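Flosby Display Props and Market Fixtures
Progress report to the Birkett Fund
Report date: March 8, 2021
Grant period: second quarter of the award

Summary

The fixtures are on schedule and the artificial produce is slightly behind. Money is within the budget lines agreed in December, with one transfer between lines that we are asking the Fund to approve. The loan service to schools and community halls has not opened yet. We expect to open it when the last of the crates have been lined and tagged.

Background to the work

The award pays for a stock of market stall props that small groups can borrow for harvest events, school plays, shop windows and teaching. Before the award we lent out a mixed lot of baskets and plastic fruit that had built up over the years. Much of it was cracked or faded, and the pieces did not match each other in scale. An apple from one set was the size of a melon from another. The plan was to replace it with one matched range, packed by crate, so that a borrower takes a crate and gets everything in it.

Crates

We ordered 41 crates from Stolton. All have been delivered. They are pine, with slatted sides and bases, and we left them unstained so that they can be painted with water-based color by borrowers who ask first. Two arrived with split corner joints and were replaced at no charge.

The slatted base has been the main point of discussion. It looks right and keeps the weight down, but small items and loose berries can work their way into the gaps. We tried brown paper, which tore, and then burlap, which shed fibers onto everything. We have settled on a thin natural-colored felt cut to the size of the base. A lined crate takes a few minutes to do. Not all of them have been done, and the unlined ones can still be used for large items such as squash and cabbages.

Artificial fruit and vegetables

Root vegetables, squash, apples and citrus are complete. Grapes are the largest single item after the crates and have taken the most time. The supplier, Wastetti, offered them in a range of colors and we chose pale green, dark red and purple-black, which read as different fruit from the back of a hall. Bunches come with leaves attached to some stems.

The berries pull off. In the first delivery of 200 bunches, we found loose berries in the bottom of nearly every carton. Some had come off at the peg and could be pushed back. On others the peg had snapped inside the berry. We now check each bunch by hand on arrival, refit what can be refitted with a drop of flexible glue, and put the spare berries in a bag that travels with the crate. Wastetti has agreed to credit bunches that lose up to a quarter of their berries in transit, and to replace anything worse. The credit had not been received when this report was written.

The second grape delivery is late. We have enough to fill the display crates but not enough to hold spares.

Stands and trim

The black metal shelf frames are assembled. They have angled bars so that crates can be tipped toward the customer, and they fold for transport. The angle is steep enough that smooth fruit slides forward. Grapes stay put because the bunches catch on the crate sides, so we are putting grapes on the upper bars and apples at the bottom.

Yellow flower garlands with green leaves have been bought for the stands and the crate edges. They are tied on with soft wire, which can be undone without tools. We had first used staples, which marked the pine and left points on the inside where hands go. All the staples have been taken out.

Trial layout

A trial layout was set out on the floor of the workroom to settle which colors go where and how much trim each crate needs. Green and dark red grapes share a crate well. The purple-black bunches look better alone, with yellow flowers around the edge to lift them. A crate with no trim looks plain beside one with flowers, and we will probably give every grape crate at least a short length of garland. 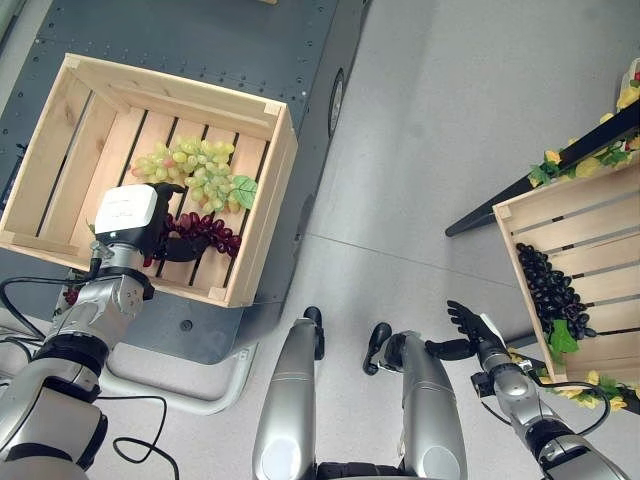 One of the groups on our waiting list replied to the draft layout to say that they would take the grapes without flowers if it meant getting them sooner, as their play is set in a fall vineyard and yellow blossoms would be wrong for it. They also asked whether the leaves could be supplied separately. We have agreed to both. Garlands will be listed as an optional extra on the loan form, and a small bag of loose leaves will be made up from damaged bunches.

Budget

Crates came in under the estimate. Produce came in over it, mainly because of freight. We ask the Fund to allow the saving on crates to be moved to the produce line. The total does not change. Receipts are attached as Appendix 2.

Work for the next quarter

Finish lining the crates. Receive and check the second grape delivery. Write the contents card for each crate and fix it inside the short end. Print the loan forms. Clear the old stock, keeping the wicker baskets that are still sound.

The opening date for loans depends on the grapes. If they are delayed again, we will open with the vegetable and apple crates and add the rest later.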